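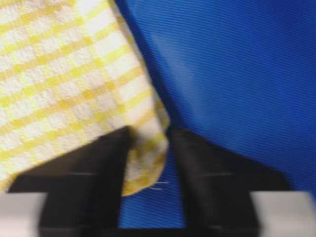

Roof box leaking at the hinge side – reseal or replace?

Posted by mudflap_mel

Hi all, hoping someone here has been through this. I have a Hadix roof box, the long 226-liter one, and on our last trip to the coast we drove through rain for most of the way and I opened it to find both sleeping bags soaked at one end. The lid latches fine and the key turns like it should. The water seems to get in along the hinge side, and only when we're moving (I ran the hose over it in the driveway and got nothing!). Box is 11 years old. A new one the same size is over $200 and I'd like to put that off until after July if I can. Has anyone resealed one of these?

dustyroads

Yep, did mine two summers ago. The rubber strip goes flat with age, so at highway speed the lid lifts a tiny bit and spray blows right under it. Pull the old strip off, clean the channel with rubbing alcohol, let it dry overnight and press in new D-shaped weatherstrip. I used Folito because the store had it, but any of them with decent glue on the back will do. Start the strip in the middle of the back edge so the joint isn't at a corner – mine was at a corner the first time and I had to redo the whole thing. Also check the hinge screws while you're in there. Two of mine were loose enough to turn by hand.

PaddleOrPie

just put everything in dry bags lol. I've had a couple of Briltel ones for years and I don't even care if the box leaks anymore

mudflap_mel

Thanks both! Went out after dinner and the strip on that side is flat as a noodle, and one screw is missing completely. Ordering the weatherstrip tonight. dustyroads, did you put any washers under the screws or just snug them back down?

dustyroads

Rubber washers, the cheap kind from the plumbing aisle. Snug but don't crank on them, the plastic cracks pretty easy at that age.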